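Notes for the session on 22nd March. Bring these with you, scribble on them, and please read the Grandlow card at the bottom before you come in, as we'll be pulling it apart together.

# Putting a wrestling card in order

Last time we stayed inside a single match – the shine, the heat, the comeback, the finish – and I kept promising that we'd zoom out. So now we zoom out! A wrestling show is a whole evening, and the order of the matches does at least as much work as the matches themselves. I've sat through shows where every bout was perfectly decent and I still went home tired and a bit cross, and when I looked at the running order afterward I could see why. Three long, serious matches in a row, all built on a hurt knee, all ending in a submission. The wrestlers had done their jobs. The person with the clipboard hadn't.

Some words you'll need, in case you missed the February session:

- **Card**: the list of matches, and also their order.
- **Booker**: whoever decides who wrestles whom, who wins and where it goes on the show.
- **Babyface** (or just face): the one we're meant to cheer.
- **Heel**: the one we're meant to boo.
- **Pop**: a sudden loud cheer. You'll hear people talk about "getting a pop" as if it were a thing you could put in a jar.
- **Going home**: heading into the finish of a match. The referee often passes this along.
- **Blow-off**: the match that ends a feud for good, or is supposed to.

## The opener

People think the opener is where you put the beginners. Please don't think that. The opener has one of the hardest jobs on the card, and most bookers I've talked to would sooner have a weak third match than a weak first one. The crowd has just come in from the parking lot, half of them are still looking for their seats, somebody is balancing nachos. You want a match that teaches this room how to be a crowd.

That usually means a face everyone can like straight away, a heel who talks to the front row, a good pace and a clean finish. Clean matters a lot this early. If the very first thing people see is a run-in or a count-out, you've told them that the results tonight are slippery, and they'll hold a little back for the rest of the evening. I'd put a popular tag team here nine times out of ten. Tag matches are wonderful openers: lots of bodies, easy rules to break, and the hot tag is a built-in lesson in when to make noise.

Notice too that the opener sets the ceiling for moves. If somebody goes through a table in the first match, what is the main event going to do? Write this in the margin, I will ask about it. 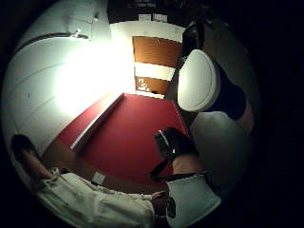

## The middle, where shows go to die

Okay, so the crowd is warm. Now you have the long stretch between the opener and the intermission, and another stretch after it, and this is where a booker earns their money. I think of it in terms of flavor. After something fast, something slow. After something funny, something mean. After a tag match, a singles match. You're always asking what the audience has just eaten.

Let me give you the Jostutbridge show, which several of you have already heard me complain about. The promotion had rented a building with over 3000 seats, far bigger than they were used to, and they were (understandably!) nervous about it looking thin. So the booker loaded the first half with everything that had ever worked: the two best high flyers, then a grudge match, then a title change. By intermission the place was roaring. And then there was nothing left to roar with. The second half had good wrestlers in it, they worked hard, and they got polite clapping. A group of people behind me left before the main event, chatting happily about what a great show it had been. They weren't wrong, from where they sat. But the main event was the match that was meant to sell the next show.

Things I'd like you to take from Jostutbridge:

- A crowd's energy gets spent. You can top it up, with an intermission or a comedy match or a good talker on the microphone, but you can't top it up forever.
- The match right before intermission should leave a question open. You want people arguing about it in the line for the restroom.
- The match right after intermission should be easy to follow, as a good chunk of your audience will miss the start of it.
- Two matches with the same finish on one card is careless. If they're back to back, somebody should have stopped you.

That last one sounds obvious, and it catches professional bookers all the time. It tends to happen when the matches are put together separately, by the wrestlers themselves, in different corners of the locker room. Each pair comes up with a roll-up finish on their own. Somebody has to walk around and ask. Stondum, the training school where I did my own very brief and very unglamorous year, had a whiteboard for this: the finish, any weapon, any outside interference, any dive to the floor. If your dive was already on the board under another match, you talked to the other match. I have never seen a cheaper or better tool in this business.

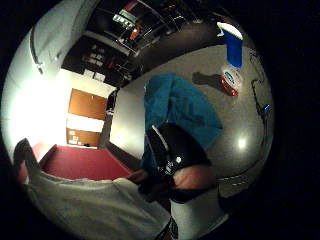
One of you wrote in after the last handout to say that all this worrying over finishes sounds stifling, that wrestlers ought to be free to feel the room and call things as they go, and that some of the best matches on our viewing list had almost nothing planned in advance.

I loved getting that, and I half agree. Calling it in the ring is a real skill and I'd be sad to see it go. But look at what's being called. It's mostly the middle of the match – the holds, the cut-offs, how long to stay on the mat when the crowd is or isn't biting. The finish is nearly always settled beforehand, even with the loosest workers, and the finish is the bit that bumps into other people's matches. So the whiteboard takes away very little. It's closer to the set list a jazz band tapes to the floor. They know which tune is next and which one closes the night, and there's still plenty of room inside each one.

What I'd add, on the side of freedom, is that a running order can be changed on the night. Flights get delayed. Somebody turns an ankle in warm-ups. A decent booker goes into the building knowing which two matches could be swapped without hurting anything, and which match could lose a few minutes and still make sense.

## The spot before the main event

I've given this its own section because students always skip it. It goes by different names, and you'll hear it called the cool-down, the buffer or, unkindly, the popcorn match. It sits between your second-biggest match and your biggest. Its job is to let people breathe.

It's a thankless spot. The wrestlers in it know they're being used as a palate cleanser, and you have to be kind about how you ask. The trick, I think, is to give them something that's truly theirs: a short match with one very good joke in it, or a beloved veteran who only needs to walk out and wave to make the room happy. What you mustn't do is put a hot young talent there and tell them to hold back. They won't hold back, and why should they?

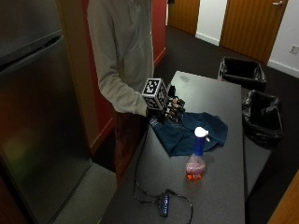

The other way to handle the spot is to leave wrestling out of it. Put in an interview, a contract signing, a trophy presentation, anything with a microphone and a change of rhythm. Deligiannis, the regional promotion we looked at in the first half of the course, did this for years with a raffle. A raffle! The ring announcer drew the ticket, the winner came down and got photographed with the belt, everybody sat back in their seats and stretched, and then the lights went down for the main event. I used to roll my eyes at it. I've since come around completely, and if I ever ran a show I'd steal it.

## The main event

You already know most of this from the single-match session, so I'll keep it short. The main event needs to be the thing the poster promised. It needs the slowest entrances of the night, and it should use at least one thing the audience hasn't seen yet that evening (which brings us back to the table in the opener – you did write that down?). Send them home happy or send them home furious, but leave no doubt about what happened. If the finish is murky, follow it with something clear, even if it's only the face standing up under their own power and raising a hand.

## The Grandlow card, for discussion

There are six matches on it. I've given them in scrambled order, without results.

- Heavyweight title match, face champion, heel challenger, third meeting
- Comedy match, loser has to sing
- Tag team match, two face teams, friendly rivalry
- Young high flyer against a large, slow heel
- Ladder match for a secondary title
- Grudge match between former partners, first time one on one

Put these into an order you'd be willing to defend, and mark where the intermission goes. Think hard about the ladder match. It's the loudest thing on the list and it isn't the main event, so it's going to be a nuisance wherever you put it. Think also about whether two face teams can really open a show, given what I said about having somebody to boo.

## Written work

The essay is 3000 words on any single show from the viewing list. I want the card as a whole, so please don't spend two pages on your favorite match, however great it is (I'll be tempted to enjoy that, and I'll still have to mark you down). Tell me what each match hands over to the next one. Tell me where the crowd got tired and how you could hear it. If you think one swap would have improved the show, make the case for it, and say what the swap would have cost.

Attendance and ticket prices only belong in there if they change your reading of the running order. Commentary on the recording can fool you, so try watching a stretch with the announcers muted if your copy lets you. Drafts can come to me at any point before the last session, and I'm happy to look at a rough running order on the back of an envelope if that's as far as you've got.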